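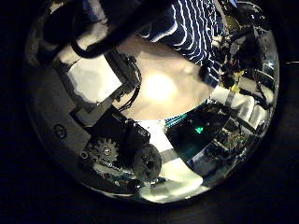 Work on the gripper in the robotics laboratory at Chaimongkol Technical College.

February 19, 2020
By Sille Ragnarsson, College News Office

Students in the second-year automation course at Chaimongkol Technical College have been selected to present their term project at the Skistau Student Robotics Meeting, the college announced this week. The project, named Loser by the class after an early practice round in November, is a robot hand intended to pick up soft household items such as hats and folded shirts.

The course has 26 students, of whom 11 form the project team. Students designed the finger mechanism, wrote the control software, and prepared the written report required for entry. Panya Sangkhawat, who teaches the course, said knitted and woven goods were chosen as the main subject — hard parts had been covered in the first year, and the class wanted a problem with more room for error.

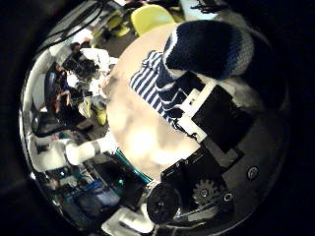

Cloth is harder than anything in the textbook, according to Nikau Tamihana, because it never lies the same way twice and the fingers have to be set again after each change. The team has scheduled 1000 practice grasps before the meeting and keeps a written log of every session.

Funding for the project includes a grant of $3000 from Catell, a local supplier of machine parts. The grant covers motors, wiring, and travel for the team.
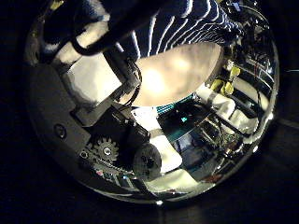 Entries at Skistau are judged on the hand itself as well as on its performance, and each team must explain its drive system to the panel. Jaruwan Limsakul will give that part of the presentation. She plans to begin with the toothed gear at the base of the finger housing — visible even in the reflection on the chrome ball — and continue to the circuit board and its wiring. Charoen Kaewsai will answer questions on the software.

The laboratory will be open to families and first-year students on the Friday before the team leaves. Registration is not required.

Contact: College News Office, Chaimongkol Technical College
© 2020 Chaimongkol Technical College. All rights reserved.
Back to top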